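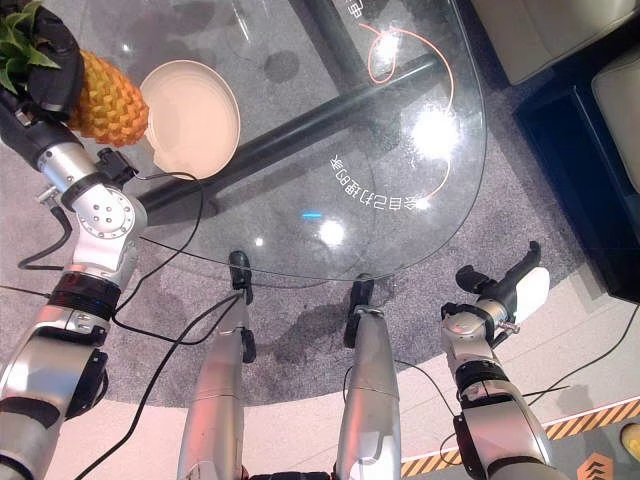

4.2 Listener calls during the evening programme

The evening programme of Radio Uvard is the only one in our material which was open to callers on every working day, and for this reason we treat it separately from the morning and weekend programmes. It started at six o'clock and lasted one hour. The first part was reserved for news from the town and from the two villages served by the same transmitter, Mandness and Dukwood. After this the telephone line was opened, and the presenter took calls until the closing music. The order of the parts was the same during the whole period of the study, with the exception of August, when the programme was shortened and no calls were taken.

The station keeps a written log of its calls. For each call the person at the telephone desk notes the time, the place the caller gives, the matter the caller wishes to raise and whether the call was put on air. The log we received contains 3906 entries for all programmes together. We did not use the entries without a stated matter, and we also left out those where the handwriting could not be read by both coders. From the remaining entries we drew 600 for close coding, of which 297 belong to the evening programme. The other entries in this sample are discussed in Section 4.3.

Coding was done by two persons working apart from each other. The categories were taken from our earlier work on the morning programme and were changed only in one point: the category "complaint" was divided into complaints about public services and complaints about the programme itself. This division was proposed by Juniper Escobedo, who had worked at the telephone desk before she joined the project and who knew that the desk handled the two kinds differently. A complaint about buses went to the presenter. A complaint about the programme usually stayed at the desk, and the caller was asked to write a letter.
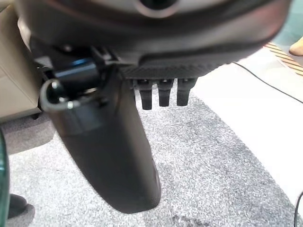
The distribution of matters is less even than we expected. Roads, buses and water supply make up the largest group, and this group is stable from one month to the next. Questions about school meals, shop opening hours and the winter timetable of the library appear in short waves, often for one or two weeks, and then they are gone. In most cases such a wave begins with an item in the news part of the same evening. However, we found several waves which began with a caller, and where the newsroom took up the matter only some days later. We call these caller-led topics. They are few, but they have a long life in the log, and the later calls often refer to the first caller by name.

The place of the caller also matters. Calls from Dukwood were put on air more often than calls from the town, although the number of calls from there is small. When we asked the presenters about this, they answered that they tried to give the villages "their turn" — a rule that is not written in any document of the station, but which all of them seemed to know. Mandness does not show the same pattern. The presenters could not give us a clear reason, and we prefer not to guess at one.

A further point concerns people who call again and again. The log does not ask for a surname, so we can follow a repeated caller only when the desk has added a remark such as "him again" or "the lady from the mill road". These remarks are frequent in the first half of the log and become rare in the second. It would be wrong to read this as a fall in the number of repeated callers. At that time the desk received a new manager, and she asked the staff to keep the log free of personal remarks.

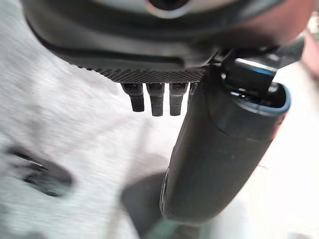 To learn how the calls were received by those who only listen, we sent a short questionnaire to 200 households in the area of the transmitter. The questions were about habits and not about opinions, as we had seen in the pilot that people found it difficult to judge single programmes. Many answered that they turn on the radio when they begin to cook and that they follow the calls with half an ear. They remembered voices better than matters. Several wrote that they had talked with a neighbour about a call, and in these answers the matter was nearly always a local one — a closed bridge, a lost dog, a bill that came twice.

These answers agree in part with the results of Delacroix, whose study of telephone programmes on small stations was presented in Section 2. Delacroix describes the listening audience as a kind of jury, which decides whether the caller has been treated fairly by the presenter. We found some signs of this in the questionnaire, mostly in remarks on callers who were interrupted. On the other hand, our respondents rarely took the side of a caller against the station. When a call was cut short they tended to explain it by the lack of time, and a few of them named the news at seven as the cause.

Two limits of the material should be mentioned. The log records what the desk believed the call to be about, and a caller may have said something else once on air. Recordings exist only for the last part of the period, and we compared them with the log where this was possible. The differences we found were small and concerned mainly calls in which more than one matter was raised. In such cases the desk wrote down the first matter only, and we have kept this entry as the code for the call.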